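Wasdale Bin Picking Kit for Clubs and Classrooms

Sold by Hitum Learning Supply. Ships in one flat box.

We put the Wasdale kit together after Orsolya Tóth wrote to us about her after-school robotics club, where the students had a perfectly good arm and nothing much for it to pick up. She wanted a task that a new member could try on the first afternoon and that the older kids would still be arguing over in February, and we think (we hope!) this is it.

The kit gives your team 30 practice cards, a scoring pad and a printed guide written by Benedito Guerra, who has coached student teams for longer than he likes to admit. Each card sets a small job, such as lifting one item from a cluttered bin or choosing which thing to go for first. You supply the arm, the bin and the odds and ends. Old toys and empty bottles are wonderful for this, and the more awkward the shape, the better the conversation afterward.

Cards come in 3 levels, and a round takes about 30 minutes with setup. Teams of any size are welcome, though we find the quieter students get more turns in a small one. Replacement scoring pads are sold separately.
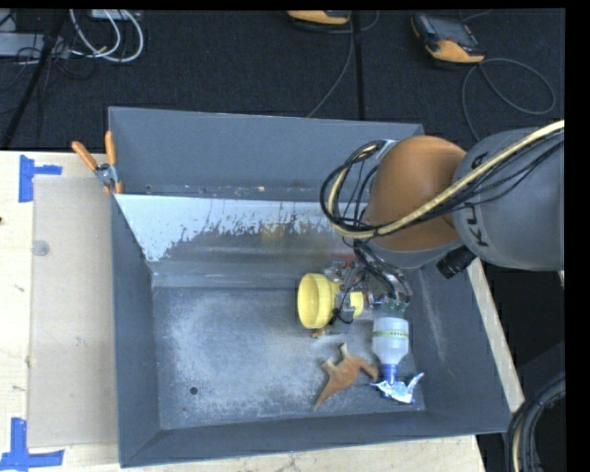

Can we use the cards if our club has a different arm from the school down the road?

Any arm that can reach into a bin and grip will do, and the guide has a page on adjusting the scoring for slower ones.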